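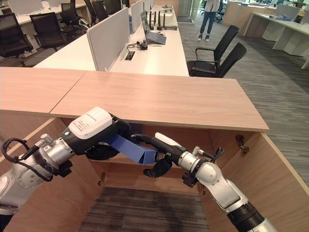
Both arms down in the wooden bay, blue folded box in the left gripper.

Aug 26, 2024

Quick one, I have to be out of here by four. Reset day on the two-arm cell at the Usdale office. Same list as always, mostly so I stop forgetting it.

Power off, arms parked. Wipe the fingers. Left one had glue on it again from the cardboard, comes off with warm water and a lot of swearing. Then the cables. The loop on the outside of the left arm needs slack or it tugs at full reach – learned that in December and paid for the connector. Don't tie it tight!! Leave the loop.

Screws next. Wrist screws on the right arm were loose, all 4 of them. Bit of threadlocker, snug, done. We do this every 500 cycles now, used to be whenever somebody heard a rattle.

Then zero the joints and run the Drendivano script. It wants 20 slow passes down into the bay before it will save anything. Go get a coffee. First try it quit on pass 148 of the old log, which makes no sense, turned out I had teh wrong config loaded. Nirkov still names both files the same thing. Why.

Grip force is last. Folded boxes crush easy so I start low and creep up. If the box slips when the arm tilts, one notch more, no further. I wrote the number on tape inside the cabinet door.

Still to do: new finger pads (Stamatopoulos says up to two weeks), and that side panel hinge wants a look, I keep worrying the right elbow will clip it.

Ok, packing up. More when the pads get here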